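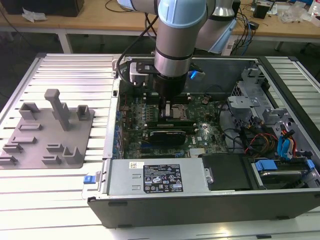 February, by Prirka

I get the same handful of emails every week about staking and wallets, so I've put my answers in one place. I'm a hobbyist with a blog, so please don't treat any of it as financial advice.

What is staking, in plain words?

You lock up some of your coins to help a network check transactions, and the network pays you a little more of the same coin for doing it. I think of it as a savings account with a lot more mood swings. The payout is in coins, so if the price drops by half, your "interest" drops with it.

Do I need a lot of money to start?

Nope. I started with 600 dollars' worth, which felt like plenty at the time. If you want to run your own node the bar can be much higher, but most of us just join a pool and let somebody else keep the machine running.

Which pool do you use?

I split mine between Kesusero and Billis. Kesusero takes a bigger cut but pays out daily, and I like seeing the number move (I know, I know). Billis pays once a week, on Saturday, and the site looks ten years old. I've had no trouble with either one so far.

How long does it take to get my coins back?

Depends on the network. Some let you out right away, some make you wait days, and the line gets longer when everybody wants out at once. My longest wait was 2 weeks, during a nasty dip, and I checked my phone way too much. Look up the waiting period before you lock anything!

Hardware wallet or phone app?

Both, for me. Spending money lives on the phone and everything else sits on a hardware wallet in a drawer. Write your recovery words on paper and keep a second copy in another building. Don't take a picture of them, and don't email them to yourself either - I've read too many sad messages that start that way.

Somebody from "support" messaged me. Is it real?

No. Block them. Real support won't ask for your recovery words, ever.

Do I owe taxes on rewards?

In the US, usually yes, and they count as income when you get control of them. I had 1522 separate little payouts in my spreadsheet last year, so please learn from me and export your history every month. Ask a tax person if your numbers are big.

Will you look at my portfolio?

Sorry, I can't. I get around 2000 visitors a month now and it would eat my whole life.

Have you tried Ertürk yet?

Not yet! A few of you have asked. I've read through their fee page twice and I still can't work out what they charge for early withdrawal, so I'm waiting on a reply to my email. I'll add it to this page when I hear back.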